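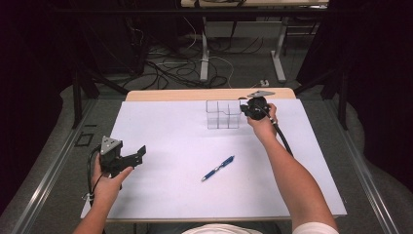
Setting up your Kaijage sewing table: levelling and first clean

17 February 2020, by the Urkuta workshop blog

Right, the legs are on, so now for the fiddly bit! I've put up two of these tables (one at home, one at the Clivinham sewing club) and the steps are the same for both sizes.

1. Stand the table where it's going to live. Dragging it later will undo all your levelling, ask me how I know.

2. Lay a spirit level across the width, then along the length. Turn the foot on the low corner a half turn at a time.

3. Lock each foot with the 19 mm spanner. Snug is plenty.

Caution: don't lean on the drop leaf until both brackets have clicked.

4. Wipe the top with a barely damp cloth and leave it for about two hours before you put fabric anywhere near it.
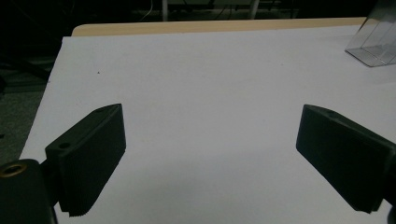
Flat white work surface.

Note: if you sew on heavy canvas, check the feet again after a fortnight. Mine had crept a bit by then (old floorboards, sigh).

5. Fit the Jimunari lamp clamp last, at the back, and run its flex down the rear leg.

We use cookies to remember your settings. Accept | Manage

© Urkuta | Contact us | Back to top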